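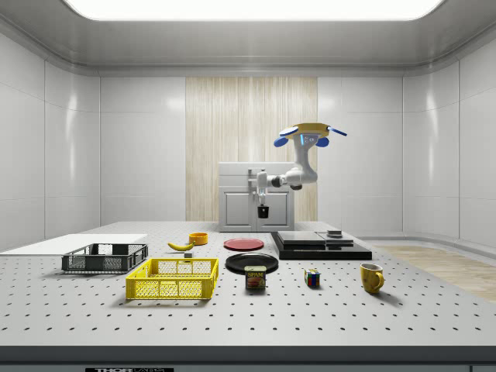
4.2 Missing reels and the regional distributor

Figure 3. Rendered interior with white wall panels, a ceiling light panel and a strip of light wood-grain slats on the back wall.

The second group of films in our sample was handled by Steinbach, a small distributor which bought the rights to low-budget horror titles and showed them mostly in seaside towns. Of the 30 titles in its catalogue, 18 survive in a complete print. The others are known only from posters, censor cards and the letters of cinema managers.

Kröger has argued that the company cut its prints to make room for a second feature. We can agree with this only in part. The censor cards give a length of 2600 metres for Busholm, but the surviving print is shorter by one whole reel, and the missing reel is the fourth. A cut made for time would more probably be spread over the film. Böttcher, who examined the print in July, found old glue on the leader of reel five — this suggests that the reel was lost between two cinemas and the print was repaired in a hurry.

The managers' letters support her reading. In 10 of them there is a complaint about damaged or incomplete prints, and two mention Busholm by its title. One manager writes that his audience "did not understand how the doctor came to be dead". The same problem is met by every viewer of the present version, and it has influenced the low opinion of the film in later criticism (see Adeleke's review, discussed in section 5).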